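Home | Projects | Reports | Contact

Primmont Community Rooms — Progress Report to the Dasard Fund
Friday, May 6, 2022
By the project lead, Torkska Interiors

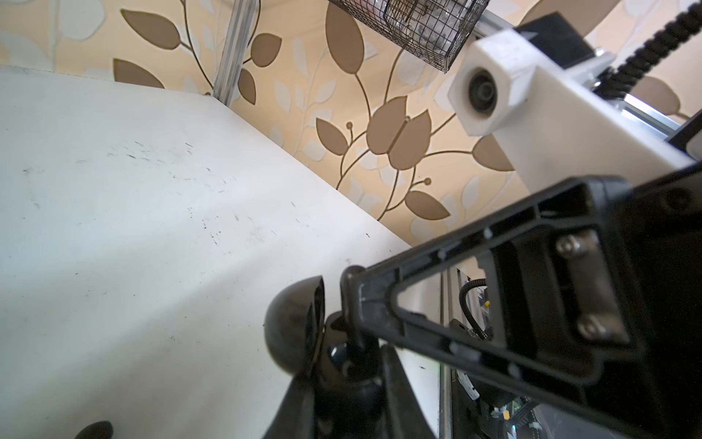
White tabletop and leaf wallpaper, back room, Primmont.

Short one this period, sorry, the full accounts follow with the next claim. Main points below.

Where we are. Back room is papered. Beige ground, cream leaves, the brown leaf and curly stem print over it. This was the pattern the users' group picked from the Khosravi book and we stuck with it, even though the plain one was cheaper. Seams were checked by daylight and again with the lights on. Two drops had to be redone near the door — pattern match was out at eye level and it bothered everyone. Still one spare roll, keep it for repairs please.

Tables. White top is in the back room and in use. It marks. You can see specks and scuffs on it in the photo, mostly toward one side. We have not settled on a cleaner yet. Tried soapy water on a test patch, fine on the dust, no good on the scuffs. Next try is a melamine sponge, small area first. If that dulls the finish we stop and talk about a table cover insted. Don't want to spend on new tops in year one.

Storage. Mesh baskets are staying, people like being able to see what is in them. They do fill up with packing though, so we want a weekly clear out on the room rota. Labels still to do.

Spend. Paper, paste and lining came to $597. Budget line for the back room was $2000, so there is room left for the lighting, and I would like to move part of it there if you agree. The light falls unevenly across the table, brighter in the middle, grayer toward the edge. Not great for sewing or paperwork. Want a second fitting over the table, quote is on its way.

Late or stuck:
— front room floor. Supplier pushed delivery back again, now end of May
— shelf brackets came in the wrong size, returned, no refund yet
— door closer still slams

Sessions. The back room opened to groups 4 weeks ago. Sewing group and the homework club are the regulars so far, the Dasard reading group has asked for a slot. Want to hold off on evenings untill the lighting is sorted.

Need from you:
— OK to move the underspend to lighting
— a yes or no on the table cover, if it comes to that
— whether photos of the finished rooms should go in with the claim or separately

Front room measurements and the receipts are in the shared folder, under Primmont. Next report when the floor is down.

2 comments | 4 shares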